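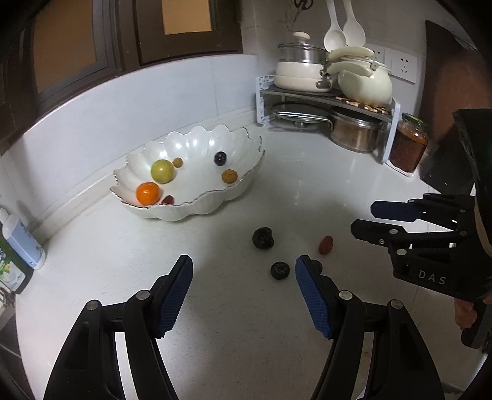

Slow down at the bottom, Giang Hầu told me, before I'd even got my coat off. The hands learn whatever you do, including the panicky bits, so if you snatch at things then you've taught snatching. I wrote it on the back of my wrist in pen and it's still there, a bit smudged, at twenty to eleven at night.

So, fruit day! I've been looking forward to it since the start of March. After all those sessions of folding cloths I had started to dream in corners, and fruit is a whole other animal. Nothing is the same size, nothing sits where you left it, and you can't grab a mandarin the way you grab a wooden block (well, you can, but then you get to eat it). The little dark ones are the hardest by a mile. They roll the second you brush them with a pad, and you have to come at them from both sides at the same moment, which sounds easy until you try it with two grippers and your elbows in the way.

I'm surprised how physical it is. People at home picture me with a joystick and a big screen, and I do get that on the Asow days, when I'm driving the arm from the next room, but I like the hand-held days so much better. You just pick the grippers up and do the job. Squeeze, lift, over, let go. No lag, no squinting at a monitor to work out how deep the bowl is. My arms know how deep the bowl is! The whole point is that the arm sees it from the fingers' side afterwards and has a go at copying, and I still find that a bit magical, even after the talk about it with all the arrows.

We did 60 takes before lunch and kept all but five. Two were mine for going too fast (see wrist). One was me sneezing. The other two I knocked the rim on the way in, and Giang said we could have left those in, seeing as real people knock the rim too, but there's a setting in Celeneo that flags a bump and it's less bother to do them over. I didn't mind. I'd have done another sixty.

Afternoon was slower. Moved things about between takes so it isn't always the same layout, bowl nearer, bowl farther, some fruit in, some out on the counter. I started naming the layouts in my head and then lost track. My right thumb went numb at almost four o'clock, so I swapped grips and held it lower down, and that helped heaps. Must remember that for next time, and must bring the squishy ball from the car.

The count on the board for the whole kitchen set is 715 now. When I started it was 19, and I remember thinking 19 looked pretty good.

Best bit: just before we packed up they loaded last month's version, the one trained on the early takes, and let it try one plum. It came down, stopped, sort of waited above it, then closed and lifted. And the waiting was mine! I do that, a tiny hover before I commit, I've done it with eggs and light bulbs my whole life. I yelled. Giang laughed at me and then asked it to do it again, and it dropped that one behind the bowl, but I don't care.

Tomorrow is lids. I've been warned about lids. Going to bed with a heat pack on the thumb and the grocery list still not written. Need bread, tea, plums.

Print this entry
E-mail this entry

Recent entries
Folding cloths, the last of them
My first go on the Asow arm
Why I kept the Gonent gloves
Spoons, and a long lunch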